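Lost most of the afternoon on the two-arm cell to a fault on the right side. Posting in case it saves someone an hour.

The right arm stopped on its way to the tray. Encoder error on the wrist, no warning before it. The left one kept going until I hit the stop.

Log says run 69 of 100. The first 68 were clean. 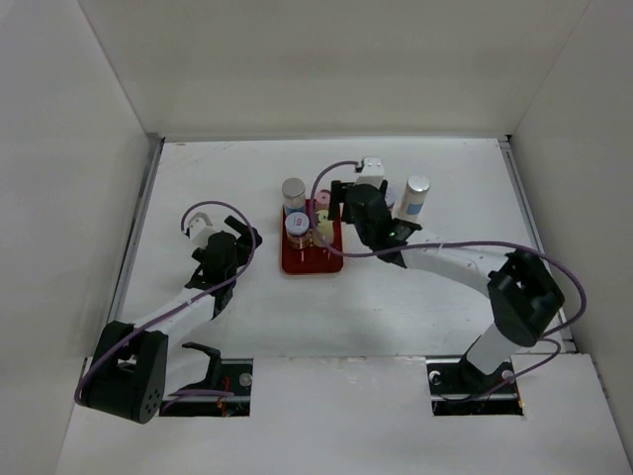

I suspected the motor first – wrong. Swapped the driver board and got the same error 10 minutes later.

It was the purple cable. It had flexed too often at the elbow and one conductor had broken inside the jacket.

New cable in, more slack at the joint. Also lowered the timeout so one arm faulting stops both – it should have been set that way from the start.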